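Indie folk duo Perner have released a new single called "Droma," the first music from the group since their debut album came out last year. The song is out now on all the usual streaming services. It is also the opening track on their second album, "Lepik," due later this fall on the small label Iren.

Perner are singer and guitarist Triin Ots and multi-instrumentalist Henrik Reuter. The two wrote "Droma" over a single weekend and recorded it live, with Ots singing and playing acoustic guitar while Reuter moved between upright piano and pump organ. Drums were added later by Žydrūnas Sepp, who also plays with the band on stage.

"We had a slower version we played at shows for a while," Ots said. "Henrik sped it up at practice one night and we kept it that way. The words are the same except for the last verse."

Aug 28, 2025
Shares 300

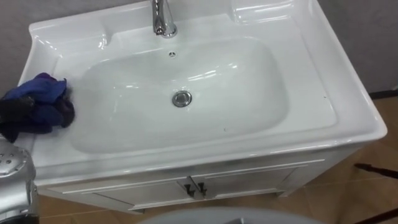 The single runs just over 3 minutes and comes with a B-side, an instrumental titled "North Stairs." A 7-inch version has been pressed in an edition of 200 copies, sold only through the label's web store and at the merch table. Each copy comes with a printed lyric sheet and a download code that covers both songs.

"Lepik" was produced by Sarmīte Juška, who mixed the duo's first record. This time she was involved from the demo stage and sings backup on two of the songs. Cellist Līga Žukauskas appears on three others, including the closing track, which Reuter said was the hardest one to finish.

"We recorded that one in two different keys and couldn't pick," he said. "Sarmīte picked."

The album leans more on keyboards than the debut did, and there is less of the finger-picked guitar that filled most of that record. Reuter takes lead vocals for the first time, on a song called "Paper Route." Ots said the pair had more than enough material this time and left several finished songs off the track list. Some of those may come out as an EP next year, though no plans have been set.

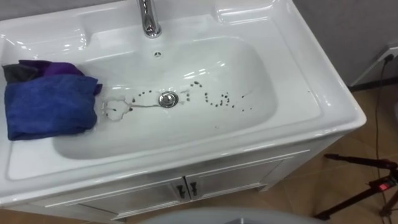

White sink with a chrome faucet and drain.

Perner will play a short run of club dates once the album is out, with Sepp on drums and Žukauskas joining for the first few nights. Cities and venues will be posted on the label's site along with ticket details. Fans who order the album early will get a live recording of "Droma" from a radio session the group taped in August. "Lepik" will be sold on vinyl, CD and as a download, and the full track list is expected in the coming weeks.

2 Comments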